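Skurnwood Public Library
@skurnwoodlibrary

1/ Beginning in June, the Skurnwood Public Library will change the way it handles overdue materials, holds and meeting room bookings. The main points are set out in this thread. The full policy is available at the front desk and on the library website.

2/ Daily overdue fines will end for all print books, audiobooks and magazines. Fines already on an account for these items will be cleared. Cardholders do not need to apply or visit a branch. At last review, 1015 accounts carried a balance of this kind, and 364 of them were blocked from borrowing.

3/ Replacement charges will remain in place. An item not returned 42 days after its due date will be marked lost and billed at list price. The bill is removed when the item comes back in usable condition.

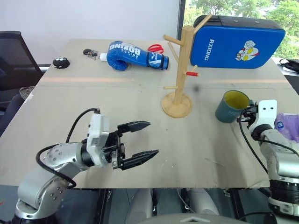
Photo: Ward Segers / Skurnwood Public Library

4/ Holds will be kept on the pickup shelf for seven open days, up from five. Readers at the Lokach branch asked for this change in large numbers, as that branch is open only four days a week. Notices will go out by text or email, according to the preference on the account.

5/ Interlibrary loans are not covered by the new rules. Items borrowed from the Leiva and Pranden systems remain subject to the lending library's own due dates and fees, and they may be renewed once if no other reader is waiting.

6/ Meeting rooms at the main library may now be booked up to 90 days ahead — the earlier limit was 30. Groups may hold two bookings at a time. Rooms must be vacated by 8:45 p.m. so that the building can close on schedule.

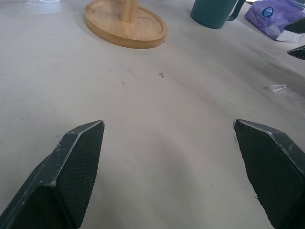 7/ A room that has not been claimed within 15 minutes of the start time will be released to the next group on the list. Cancellations made a day in advance do not count against a group's bookings.

8/ The children's collection at Lokach has grown by 300 titles this spring, mostly early readers and picture books in Spanish and Amharic. All are in the catalog and may be requested for pickup at either branch.

9/ The library received 994 written comments on the draft policy. Sumeya Wako, Director of Library Services, has prepared a response to the questions raised most often, including those on lost items and on cards held by minors. Printed copies are available on request.

10/ Cardholders whose address or phone number has changed should update their account before the new rules take effect. This may be done online, by phone or at any desk — please have your card number ready.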